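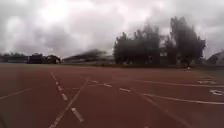 Figure 2. Lane lines and short markings on the reddish-brown track surface under full cloud cover.

3.2 Legibility of line markings under diffuse light

The survey treats a running track as two separate systems, the rubberized surface course and the painted layer on top of it. Owners usually schedule maintenance for the first and leave the second until an event is booked. The present section deals only with the painted layer, and with the conditions under which its wear can be judged by eye.

All ratings were made under overcast skies (Figure 2). Direct sun produces glare on rubberized surfaces at low viewing angles, and in preliminary trials two raters working in sunlight disagreed on the condition of the same line more often than they agreed. Thick cloud removes most of the shadow from the surface texture. White paint on a reddish-brown ground then separates from its background mainly by brightness, and loss of paint shows as a local drop in contrast. No ratings were made within 2 hours of sunset.

Markings were sorted into three classes. Class A covers continuous lines that bound a lane. Class B covers dashed lines. Class C covers short isolated marks, whether single or made of connected strokes. Classes B and C are harder to rate at a distance. A solid line can be followed by eye from a near, legible part into a far, less legible part, and the rater tends to fill in gaps. A short mark gives no such support. Dashes on a receding line also appear smaller and closer together, so that the far dashes merge before the far part of a solid line is lost. For this reason each Class B line was rated at its nearest dash and again at a point 30 m farther along.

Each marking received a score from 0 (absent) to 3 (edges sharp, color uniform). Raters stood on the track at a fixed mark, looked along the surface, and recorded scores on paper before walking to the marking for a close check. Ravn and Mridha scored independently. Where their scores differed by more than one point, Henare repeated the rating without sight of the earlier sheets. In total, 300 markings were rated between June and the end of the season.

Two paints were in use at the sites visited, referred to here by their trade names, Kestura and Flokero. Neither supplier took part in the study. Kestura had been applied by line machine and Flokero by hand stencil, so the effect of the product cannot be separated from the effect of the method. We report the combined results and draw no comparison between the two.

Agreement between the distant score and the close score was good for Class A and poor for Class C. Most errors ran in one direction. Thin lines crossing the track at a shallow angle to the line of sight were scored lower from a distance than at close range, and several that seemed to fade out were found to be intact on inspection. A maintenance decision based on the distant view alone would therefore lead to some lines being repainted early. Thin lines should be checked on foot before they are listed for work.

Surface color was not measured. The contrast values in Section 3.3 rest on a single reference tile and should be read with that limit in mind.

Search this journal Enter keyword or author Go

Reader comments (3)

Murray Mudgway
Was the fixed mark at the same eye height for both raters? I am a good deal shorter than my colleague and we never agree on the far dashes.

Dirceu Trindade
Eye height was not controlled. It is listed with the other limits in Section 5.

Murray Mudgway
Thanks, found it. We will try the 30 m second rating here.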